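Podano Community Workshop
Two-arm bench build: progress report to the Kurnau Fund
Prepared by Wumpini Agbeko, project lead
Jul 14, 2023

1. Position at the end of the period

The bench is assembled and in regular use. Both arms are mounted at the rear of the table, powered and under control from a single workstation, and members have moved on from basic motion checks to work with household objects. The present task set is built on a wooden drawer cabinet, a tray and a small selection of groceries.

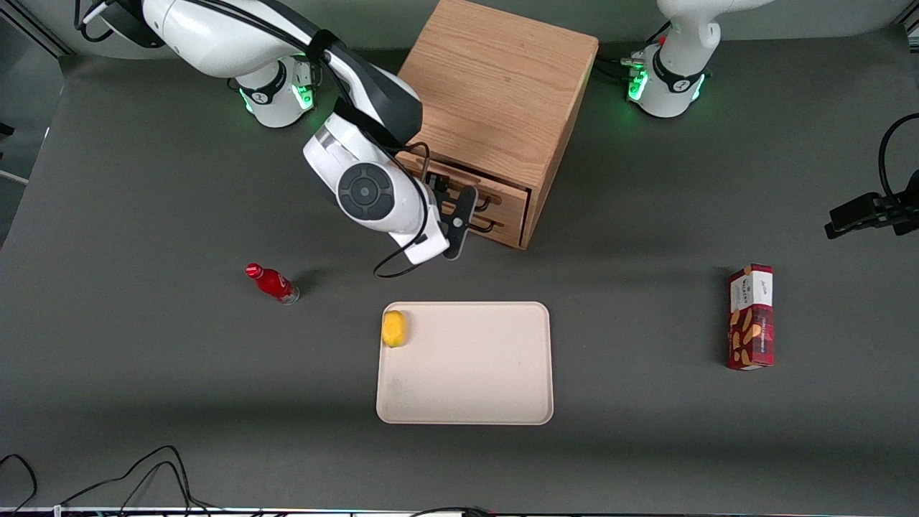
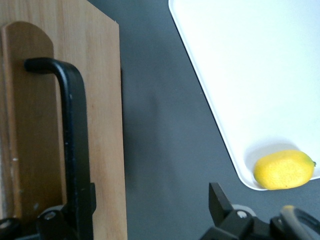

The drawer task was chosen in April, after discussion with the members who will use the bench most. It asks the arms to open a drawer by its handle, place an item inside and close the drawer again. Elikem Abubakari drew up the written procedure, which has been revised twice. The second revision fixes the starting position of the arms and requires the operator to call out before each run.

2. Work completed

Members recorded 161 supervised runs during the period. Of these, 35 were stopped early by the operator, in most cases on account of poor alignment at the handle. Stopped runs are kept in the log with a short note, and Máté Barta reviews the notes with each new operator.

Cable routing on both arms was redone. The first arrangement pulled at the wrist when an arm was fully extended, and one connector had to be replaced. The present arrangement leaves more slack at the wrist joints and has given no further trouble, although it is untidy and we would not wish to call it final.

Six members have completed the induction and may operate the bench under supervision. Mohammed-Awal Ofori and Soon-im Nam are signed off to supervise. Evening sessions remain limited to the hours when one of them is in the building.

3. Matters outstanding

The cabinet is not fixed to the table and can shift when a handle is pulled at an angle. We have tried rubber matting underneath, with modest results. A clamp plate is being made in the metal shop – the drawing is finished and the stock has been cut.

Views from the wrist cameras are good at close range, but the gripper can hide part of an object during the final approach. Operators have been asked to check the overhead view before closing the fingers. Ms Nam is preparing a small adjustment to the camera mount, to be tried on one arm first.

The emergency stop is tested at the start of every session and the result entered in the bench book. Two entries were missed in the early weeks. The book is now kept beside the power switch.

4. Expenditure

Spending is within the approved budget. The sum set aside for replacement connectors has been used in full, and we request permission to move the unspent amount for printed signage to cover further cable and fixings. Invoices from Hukance and Ankrah are attached to the financial return.

5. Next period

We intend to fit the clamp plate, complete the camera mount trial and admit a further seven members to the induction. A public open evening will be arranged once the clamp plate is in place, and the Fund's officers will be sent the date in writing.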